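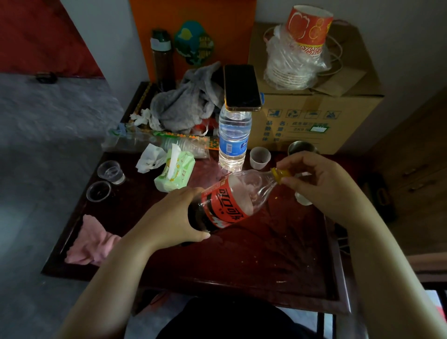

Sticky lacquered table after company, what do you wipe it with?

Lestmont Home Forum > Cleaning > Furniture

negi_kitchen
Posted 17 Apr 2023

We have a dark reddish-brown wood table with a glossy finish and a raised edge around the rim. After people come over it is always the same. Cups everywhere, cola at the bottom of the bottle, tissues, the sleeve of plastic cups lying on its side. I clear it and wipe it with wet wipes, and the next morning it still feels tacky where the drinks were. Crumbs stick to it too.

Is it the wipes or am I doing it wrong? I don't want to dull the shine. The table cost 1,000 used and I can't replace it.

jeder50
It's the wipes. Most of them leave something behind, and on a gloss finish you feel it. Use a damp cotton cloth with one drop of dish soap, then a second cloth with plain water, then dry it. Takes 2 minutes.

portside_mel
I disagree with blaming the wipes. I've used them on a lacquered table for years with no trouble. Cola is sugar. One pass with anything just spreads it. Go over it twice with a clean wipe each time and dry it after.

jeder50
You can do that, but then you're using half a pack on one table. A cloth is free.

negi_kitchen
I should have said I usually don't dry it. I wipe and walk away.

portside_mel
Then start there. Standing water on lacquer is worse than the cola. It gets into the seam where the top meets the rim and you end up with a white line. 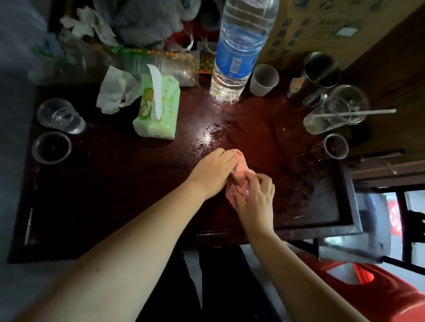 Posted by tablesaw_tom
Member, 200 posts

Take everything off before you wipe. People clean around the water bottle and the cups, and the wet spots stay under them. Bottles have ridged bottoms that hold water, so dry the bottom before you put one back.

For crumbs, pick them up first with a dry tissue. If you wet them they smear. If there is a metal strip or a hinge on your table, go along it with a cotton swab.

I would not use vinegar or glass cleaner on it.

jeder50
Agree on the vinegar. Disagree on the dry tissue, it can drag grit across the finish. Use a soft brush.

tablesaw_tom
A brush is fine if you have one. I don't keep one in the dining room.

vitasden_user
We put a clear vinyl cover on ours from Vitasden and quit worrying about it. It was under 50.

portside_mel
Covers trap water too. My sister had one and the finish went cloudy underneath by September.

vitasden_user
Ours comes off every week so it hasn't happened.

negi_kitchen
I don't want a cover, I like looking at the wood. I did the soap and plain water this morning and dried it with a dish towel. The middle feels fine now. There's still a sticky ring near the left side where the cups were. Do I soak it or keep wiping?

jeder50
Lay a warm damp cloth on it for a minute, then wipe and dry. Don't scrape it.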